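Buscamos participantes para un estudio sobre sueño y mantas con peso

Clistia, grupo independiente de evaluación de productos de descanso
Publicado el 2018-04-25

Llevamos tiempo leyendo que dormir bajo una manta con peso reduce la ansiedad, alarga el sueño profundo y hasta mejora el humor del lunes al viernes. Los folletos lo afirman con mucha seguridad. Los datos, cuando uno los pide, suelen ser una encuesta de satisfacción rellenada por gente que acababa de pagar la manta. No nos convence, y por eso abrimos esta convocatoria.

Necesitamos 100 personas adultas que duerman mal, regular o bien. Preferimos que no tengan una opinión formada sobre el asunto, aunque sabemos que es mucho pedir. Quienes ya usen una manta de este tipo pueden apuntarse si aceptan dejarla en el armario durante todo el mes anterior al inicio.

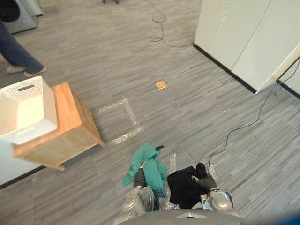
El estudio dura 19 noches seguidas en casa de cada participante. A unos les tocará la manta Wullex, a otros una de aspecto idéntico y peso corriente. El reparto se hace por sorteo y no se admiten cambios, ni siquiera con certificado de lumbago. Cada mañana hay que rellenar un cuestionario que lleva cinco minutos (lo hemos cronometrado con personas recién levantadas, que tardan más de lo que creen) y llevar en la muñeca un registrador de movimiento. Tampoco nos fiamos demasiado del registrador: confunde leer quieto con dormir. De ahí el cuestionario.

Requisitos:
Tener más de 18 años.
Dormir siempre en la misma cama durante el estudio.
No trabajar en turno de noche.
No padecer apnea, problemas respiratorios o circulatorios, ni estar embarazada.
No tener relación laboral con fabricantes o tiendas de colchones.

La pareja puede seguir durmiendo al lado, pero sin compartir la manta. Perros y gatos, fuera de la cama. En la prueba de marzo perdimos varios registros por culpa de un gato y no queremos repetirlo.

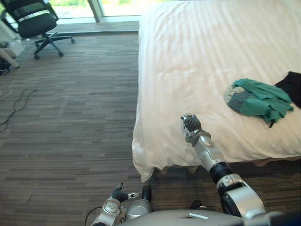
Compensación: 667 rands por estudio completo, pagados al devolver el material. Quien lo deje antes cobrará la parte proporcional, sin reproches. La manta no se regala; un obsequio así ablanda las respuestas.

El fabricante no financia nada ni verá los resultados antes que el resto. Los publicaremos también si son aburridos, que es lo que espera buena parte del equipo. Dirige el trabajo Khanyisile Makhubela; Montserrat Peñalver atiende a los participantes de habla española y Thabiso Ngcobo se encarga del sorteo.

Para inscribirse, escriban a la oficina de Clistia a la atención de Montserrat Peñalver, indicando edad, horario habitual de sueño y medicación, si la hay. Abstenerse quienes quieran contarnos que a su cuñada le cambió la vida. Contestamos a todas las solicitudes, también a las que rechazamos.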